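Letters on a Black Cloth

February 6, 2020

I've been promising a backdrop item in this newsletter since November, and a few of you have written in to remind me (thank you, I deserved it!). So this is the month. If you've ever wanted a sign behind your table for a craft night, a class or a kid's birthday, big foam letters on a dark cloth are about the cheapest way I know to get one, and you can take the whole thing down in 11 minutes. I timed it.

I started out with white paper behind everything. It looked fine for a day, and then it looked like a paper tablecloth after a barbecue. Black fabric is so much more forgiving. It hides pinholes, it doesn't bounce the lamp back in your eyes, and pale colors jump right off it. Mine came from the remnant bin at Flidby, where I also found a bag of clips I didn't need and bought anyway.

The creases are a sore point. I used to iron, and I mean really iron, with the spray bottle and everything. Then the cloth would spend one night folded in the closet and I'd be back where I began. These days I hang it up and get on with my life. Bring it around the sides as well as the back if you've got enough yardage, so it makes a little tent for the table. It cuts down on the clutter behind you, and I find I concentrate better in there.

For letters, I like to mix the sizes. A small word on top and a big one underneath reads well from across a room, and you can get away with all kinds of color if you stick to soft ones: pink, peach, cream, yellow, a light blue. Letters with a contrasting edge are my favorites. "Fast" over "UMI" has a pink F with a white outline and a blue M with a darker blue one, and against the black they look good enough to eat.

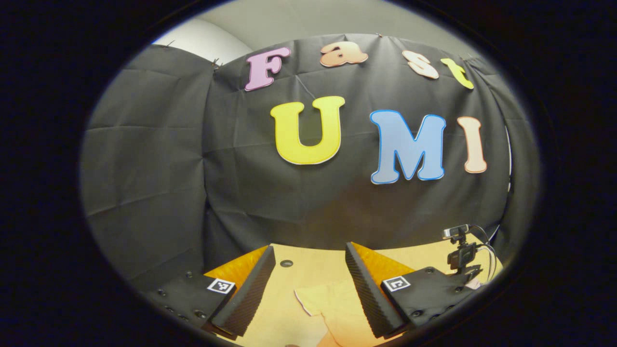 Getting the letters up straight

You won't, so let's begin there! Lay the words out flat on the table first and shuffle them until you like the gaps. Then pin the middle letter of the bottom row and work outward. I always used to start at the left and run out of cloth by the last letter, every single time.

Foam is light, so it doesn't take much to hold it. Clip the cloth along the top edge before you pin anything, or the first big letter will drag it down on your head. Ask me how I know.

A warm-colored tabletop is lovely with all this, and a peach cloth on a yellow-orange table picks up the letters nicely. I've been digging through my own fabric drawer for something close. The nearest I have is a napkin from the Ilham set, a bit too orange, but it'll do until spring.

Next month: storing foam letters flat without bending the skinny bits. Send me your tricks, please, because my lowercase t is suffering.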